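Table lamp

A table lamp is a small lamp that stands on a table, desk or shelf and gives light to the area near it. It differs from the floor lamp, which stands on the ground, and from the pendant lamp, which hangs from the ceiling. Most table lamps have a base, a bulb holder and a shade.

Shade

The shade hides the bulb from the eyes and softens the light. Common forms are the cone, the dome and the cylinder, also called a drum when it is wide and low. A shade with an open top sends part of the light up to the ceiling.
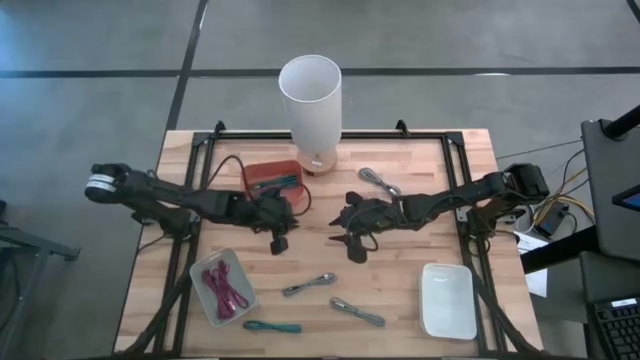
Table lamp with a tall white cylindrical shade and a round light-wood base

White shades let more light pass than dark ones. In a tall lamp of this kind the shade takes most of the height, and the base stays low – the bulb holder is then hidden inside.

Base

The base must keep the lamp from falling over. Wood, metal, ceramic and glass are all used. A round base has no corners and can be turned in any direction on the table. The writer Pushpa Kashyap, in her guide to home lighting, advises to place the lamp at the back of a worktable, so that the front stays free for trays, boxes and cables.

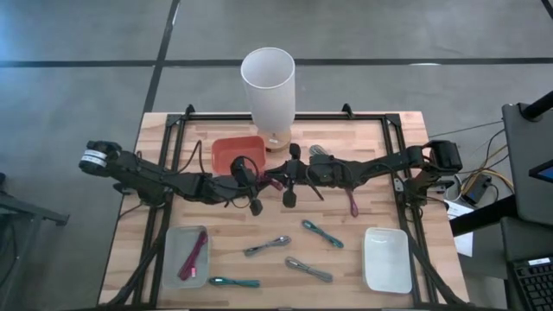

Care

Before cleaning, the lamp is switched off and unplugged. Dust is removed from a fabric shade with a soft brush, and from a wooden base with a dry cloth.

See also

Floor lamp
Lampshade
Desk lamp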